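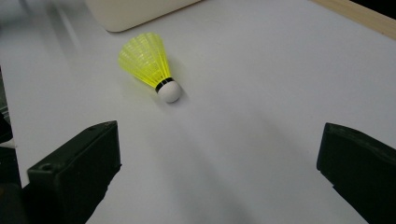 Chapter 6
Drag and Falling Bodies

A body moving through air meets a force that opposes its motion. This force, called drag, grows with speed and with the area the body presents to the flow. When drag equals weight, the body stops gaining speed and falls at its terminal speed.
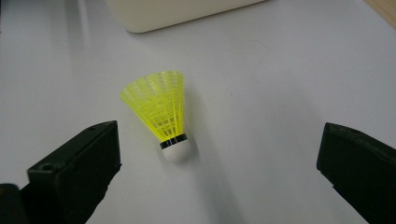 Figure 6.2 Shuttlecock with a molded lattice skirt.

Section 6.1 treats drag at low speed, where it varies directly with speed. Section 6.2 treats the square law used in the rest of the chapter. Drag tables are in Appendix 2. 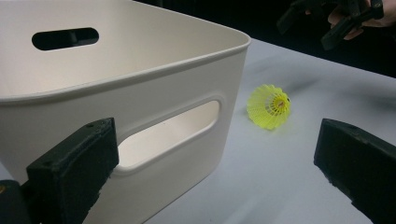 What happens to drag under the square law if speed is doubled?
Drag becomes four times as large, provided area and air density are unchanged.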